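Marble countertop in a rental kitchen: etched rings, what can I live with?

Posted by Birgit Ehlers
March 29, 2025
2,168 views

Hi all, long-time reader, first time posting. We moved into a place in November and the kitchen has white marble counters, which I was thrilled about for exactly as long as it took me to slice a lemon. Now I have a dull spot next to the sink the size of my palm, and two rings where somebody (my husband) parked a glass of orange juice overnight.

I've tried dish soap, then baking soda paste, then a spray called Brultalow that my neighbor swears by. The spray smelled nice and did nothing. The rings don't feel rough, they just don't shine like the rest of it. If I crouch down and look toward the window they're all I can see. Standing up, I can talk myself out of it.

So, what are these things, and can I fix them myself? The lease says we return the kitchen "in the condition received, normal wear excepted," and I'd love to hear from anybody who has been through a move-out with stone counters. We paid a big deposit. Also, is there any point sealing it now? I don't know if it was ever sealed. The landlord said "probably."

Adom Amissah
Voted helpful by 100 members

Those are etches, and you can quit scrubbing, because there isn't anything sitting on the surface to scrub off. Acid eats a tiny bit of the polish. Lemon, orange juice, vinegar, wine, tomato sauce, some bathroom cleaners, all the same story. A stain is a different animal: that's color that has soaked in, and it usually looks darker than the stone around it. Yours are dull and pale, so etches.

I had marble for five years in our old house on Haberkorn Street and I made every mistake going. Light etches, the kind you can see but can't feel, will usually come up with marble polishing powder. It's sold at tile stores. You wet the spot, sprinkle the powder on, and rub with a damp cloth until it turns into a paste, then keep rubbing for a few minutes. Wipe it off, rinse, dry, look at it from the side. It might take two goes. Please do a test in a corner behind the toaster first! If your counter is honed (matte) and not polished, skip the powder completely or you'll end up with a shiny patch, which looks worse than the etch.

If you can catch it with a fingernail, stop there and call a stone person.

And since it's a rental, I'd email the landlord before doing anything at all. Take pictures of the rings with something next to them for scale. Ours was a private sale so I never had the deposit worry, but my sister did, and the emails were what settled it.

The other thing that helped us was keeping the messy stuff on trays. Oil bottles, the soap, the fruit. I fought it for ages because I wanted to see the marble, but a tray is a lot easier to wash than a counter is to repolish.

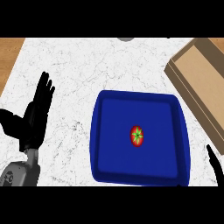 Deep blue tray on white marble with gray veining.

On sealing: yes, go ahead, but know what you're getting. Sealer slows down stains. It does zero for etching. Drip some water on the counter and leave it ten minutes. If the stone goes dark underneath, it's thirsty and wants sealer. If the water just sits there you're fine for now.

Dreninora

Just put a cutting board over it lol. We had the same thing and I kept a big board on top of the bad spot the whole time we lived there. Got our deposit back.

Narnska

Agree with most of what Adom wrote, but I'd be careful with "normal wear." My old landlord tried to bill me for etching and we went back and forth over it for weeks. In the end we split the cost of a polish. Read whatever move-in checklist you signed, and if the counters aren't mentioned on it, write to them now and describe how they look.

Also don't use vinegar on it, I know every cleaning blog says vinegar for everything. And watch the baking soda, it's a mild abrasive and if you go at it hard you can dull the polish even more. For everyday cleaning I use warm water and a drop of plain dish soap, then dry it with a towel. Microfiber if you have one.

Birgit, what did the landlord say about the sealer, is there a can of it anywhere under the sink? Ours had been left in the garage by the people before us.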